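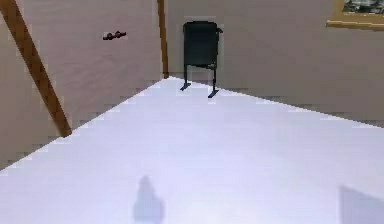

Simulated apartment for Drerno: door, folded chair, very white floor.

Drerno, mobile arm for opening doors and drawers (home build, simulation first)
Forum: Nirkthorpe Shared Workshop > Builds in progress

benedek_fodor
Hello all. My name is Benedek Fodor and I have a bench in the back of the Nirkthorpe workshop since December. Some of you have seen the base of Drerno under the bench with its cables hanging out. I want to write down how far I have come, and to ask for opinions before I cut more aluminum.

The base drives well. It has two driven wheels and a caster, and the column with the arm will stand in the middle. The motor drivers are from Daleck and they were the most expensive part, so I am a little afraid to burn them. For this reason I do most of the work in the simulator now. I built an apartment with a few doors, a kitchen and some furniture, and the robot must go to a handle, take hold of it and pull. If it can do this in the simulator, I continue with the real arm.

My present state:
- Driving to the door: good.
- Finding the handle: good from the front, bad from the side.
- Not touching the chair: bad.

The chair is my biggest trouble. It stands folded at the wall, near the door frame, and the planner sees the big dark panel very well but not the legs. The robot thinks there is free floor under the panel. Yesterday it drove the base against one foot and pushed the chair into the corner.

My question: do I make the obstacle map better, or do I simply take the chair out and learn doors first?

pallet_jack
Nice work. Take the chair out. One problem at a time. You can put it back when the door works, it's a simulator, it costs you nothing.

solderwick
I disagree with pallet_jack. Every real hallway I ever saw has a chair or a shoe rack or a bag in it. If you train with a clean hallway you will choose a path that hugs the wall and then you have to unlearn it. Leave the chair and inflate it. Project the whole outline down to the floor and treat the shape as solid. You lose a few inches of floor that you didn't need anyway.

pallet_jack
Inflating works until the passage is narrow. Then the robot stands there and does nothing, and you spend a weekend tuning one number. Been there.

solderwick
So did I, and I got through it in an evening. Matter of taste I guess.

benedek_fodor
Thank you both. I tried the idea of solderwick this morning. I project the chair panel down to the floor and the legs are now inside the forbidden area. In 500 runs the base touched the chair 6 times. All of these were when the robot turned near the door and the column swung out, so I think it is a different mistake and it is mine. The passage is wide enough, pallet_jack, so for the moment I do not have your problem.

mrs_gearbox
Can I ask about the floor? It looks completely plain to me. How does your base know how far it went? If you use the camera for that, a plain white floor gives you nothing to track.

benedek_fodor
Good eye. I use wheel encoders, and the camera only for correcting at the walls. But you are right that the floor gives the camera nothing. In the workshop we have the old concrete with paint spots, so I was lazy and never thought about it.

mrs_gearbox
Then put a texture on it in the sim. Wood, tiles, dirty concrete, change it every run. Change the light too while you are there.

pallet_jack
Here I'm with mrs_gearbox 100 percent. Random floors, random walls. Cheap to do.

kisvasutas
Szia Benedek! I also write from a Magyar household, so I allow myself to ask: why doors first? A door handle like this one is a small dark thing, you have to push it down and then move the door and the base together. Drawers are easier. Pull straight, finished. I would start in the kitchen.

benedek_fodor
Szia! My reason is only that my mother asked me for doors. But you may be right. I moved the start point to the kitchen for one evening to see how it looks from the camera on the column.

The refrigerator has two long vertical handles on the upper doors and two horizontal ones lower down. All are black on grey metal, so the detector finds them without any difficulty. The vertical ones are close to each other and sometimes it takes both for one wide handle. For the horizontal ones I need the wrist turned by ninety degrees and the arm quite low. With my present column the shoulder does not go low enough for the bottom one. I can lengthen the arm, or I can let the shoulder slide on the column. The slide is heavier and costs more, but I like it better.
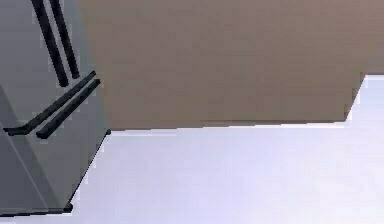 Re: Slide or longer arm?

solderwick
Slide. A longer arm means more torque at the shoulder, and you already said you are afraid for the Daleck drivers.

pallet_jack
Longer arm, with a counterweight. A slide is one more thing that collects dust and gets stuck. The lead screw on my camera lift jammed twice in one winter. Also be careful with the camera view, you are looking down at those drawers very steeply. Put a second small camera at the wrist.

mrs_gearbox
Belt, no lead screw. Then you have a slide and it doesn't jam. There is a length of wide belt in the gray cabinet next to the lathe, ask before you take it.

benedek_fodor
I did not think of a belt. I will measure the one in the cabinet. The wrist camera is on my list now too. For the two handles taken as one, I will ask the detector for a minimum gap and see if it helps.

kisvasutas
Does it pull already, or only find the handle?

benedek_fodor
For the refrigerator only find. For the door it pulls, but it lets go too early, and I believe my limit for the grip force is set wrong. I start a long series tonight, 2000 runs with changing floors as you proposed, chair included. I will write the numbers here when I have them, also if they are ugly.

solderwick
Save the failed ones as video. The numbers alone won't show you where the column swings.

benedek_fodor
Yes, it is switched on. The disk has space until morning, I hope.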